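Print | E-mail
Posted in March by the Brilleck Road baker

Okay, sourdough people, a thread. I moved to Mimberg with one jar of starter and it sulked for 29 days straight. No bubbles, smelled like nail polish.

I blamed the flour. Then I blamed the water. Then my neighbor handed me a bag of Piątek rye and I swapped it in just to be polite.

By the third feeding it had climbed right over the rim and onto the counter!! I cleaned up so much goo and I have never been happier.

What I do now: 60 grams starter, same of rye, same of water, every morning at 7. Lid loose. I keep it on top of the fridge (the windowsill in this apartment is freezing).

Also I quit tossing the discard. It goes into crackers with way too much sesame, and the Kendness bake swap crowd cleans me out every month.

Loaf number 3 is proofing as I type, and this one has a real dome on it. Fingers crossed for the crust.

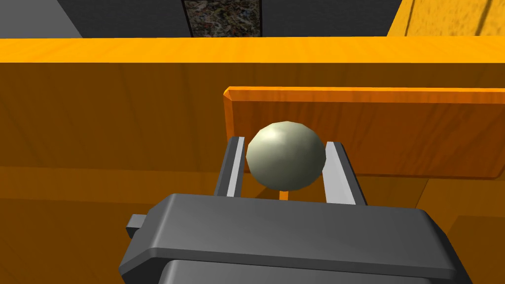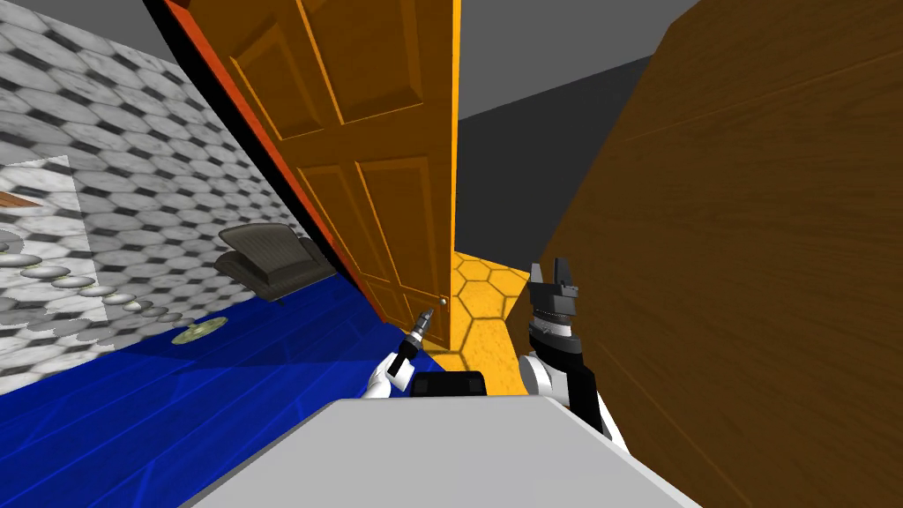

Can you switch a white flour starter over to rye all at once? I did mine in one go and it was fine, just add a splash more water if it gets stiff.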